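숲 해설을 듣고 온 날의 긴 메모

12월 들어 미루고 미루던 숲길 산책을 드디어 다녀왔어요. 푸르나바르드(Purnavard) 숲은 집에서 버스로 30분이면 닿는 곳인데, 가까우면 오히려 안 가게 되잖아요. 저도 여기 산 지가 몇 년인데 입구 안내판까지만 가 보고 늘 돌아섰거든요. 이번에는 마음먹고 오전 10시에 시작하는 숲 해설을 신청했습니다. 정원이 15명이라 자리가 없을 줄 알았는데, 날이 추워서 그런지 끝까지 신청이 열려 있더라고요.

해설은 사르퐁(Sarpong) 산림조합에서 맡아 하고 있었어요. 나무 이름이나 외우다 오겠거니 했는데 이야기는 거의 솎아베기, 그러니까 간벌에 대한 것이었습니다. 저는 숲에서 나무를 벤다고 하면 일단 마음이 불편해지는 사람이라(아마 저 같은 분 많으실 거예요) 처음에는 팔짱을 끼고 들었어요. 그런데 빽빽하게 심은 채로 둔 구역과 몇 해 전에 솎아 준 구역을 번갈아 걸어 보니 발밑부터 다르더군요. 한쪽은 마른 가지만 수북하고 어두컴컴한데, 다른 쪽은 볕이 들어와서 고사리며 어린 참나무가 제법 올라와 있었어요. 같은 해에 심은 나무인데 굵기 차이도 꽤 났고요.

제일 오래 머문 곳은 91번 구역이었습니다. 내년 봄에 솎아 낼 나무마다 허리 높이에 노란 띠를 둘러 두었는데, 굽은 나무만 고르는 게 아니라서 놀랐어요. 멀쩡해 보여도 옆 나무의 수관을 누르고 있으면 띠가 둘러지고, 속이 빈 고목은 딱따구리와 박쥐 몫으로 그냥 둔대요. 띠 하나 두르는 데 그렇게 한참을 올려다보는 줄은 몰랐네요.
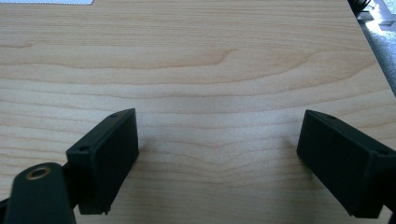

그럼 솎아 낸 나무는 다 어디로 가나요? 굵고 곧은 것은 코니스(Konis) 제재소로 가고, 가는 것은 울타리 말뚝이나 땔감이 되며, 잔가지는 숲 바닥에 남겨 썩힌다고 합니다.

내려오는 길에는 그래드사이드(Gradside) 쪽 임도로 돌아왔어요. 얼마 전까지 이 길을 넓히느냐 마느냐로 동네가 꽤 시끄러웠지요. 넓히면 작업차가 다니기 편하고, 대신 비탈이 깎여서 장마철에 흙이 쓸려 내려올 수 있다고요. 저는 아직도 어느 쪽이 맞는지 잘 모르겠습니다. 다만 걸어 보니 배수로에 낙엽이 꽉 차 있는 게 영 마음에 걸려서, 넓히든 말든 그것부터 좀 치웠으면 싶었어요.

집에 와서는 장갑도 안 벗고 보리차부터 끓였네요. 발가락이 어찌나 시리던지! 혹시 가실 분들은 양말을 꼭 두 켤레 신으세요. 화장실은 입구에만 있으니 미리 다녀오시고요. 저는 봄에 띠 두른 나무들을 베고 나면 91번 구역에 다시 가 볼 생각입니다. 그때는 보온병도 챙기고, 고사리 사진도 넉넉히 찍어 올릴게요.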